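À propos de Pullumer

Pullumer est un bureau indépendant d'analyse des marchés de change. Nous suivons les principales devises et quelques monnaies d'Europe centrale et du Nord, pour des entreprises qui achètent dans une monnaie et vendent dans une autre. Nos lecteurs sont surtout des directions financières de taille moyenne, qui n'ont pas de salle de marché.

La société est née de la réunion de 2 cabinets, Weven et Koutsoukos. Le premier rédigeait une lettre quotidienne sur l'euro et le dollar, le second conseillait des importateurs pour leurs achats à terme. Nous avons gardé ces deux métiers, et aussi l'habitude d'écrire court.

Chaque matin ouvrable, nous envoyons une note de deux pages à 1 695 abonnés. Elle donne les niveaux de la veille, les publications attendues et notre avis sur la journée — un avis daté, que l'on peut relire plus tard. Parmi ces abonnés, 465 reçoivent en plus le dossier mensuel sur les taux d'intérêt.
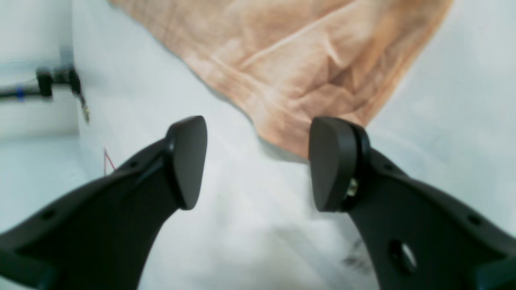
Le dossier de novembre est plus long que les autres. Nous y reprenons toutes nos prévisions de l'année et nous les comparons avec les cours constatés, également quand le résultat ne nous est pas favorable.

Pullumer ne détient pas de positions pour son propre compte et ne reçoit aucune commission des banques. Nos revenus viennent des abonnements et des missions de conseil. Les cours historiques sont conservés dans Pullitz, notre base interne, que les abonnés peuvent consulter sur demande écrite.

Nos publications ont un caractère d'information générale — elles ne remplacent pas un conseil adapté à votre situation. Pour recevoir la note pendant une période d'essai, merci de remplir le formulaire de la page Contact.

Page mise à jour le 8 mai 2021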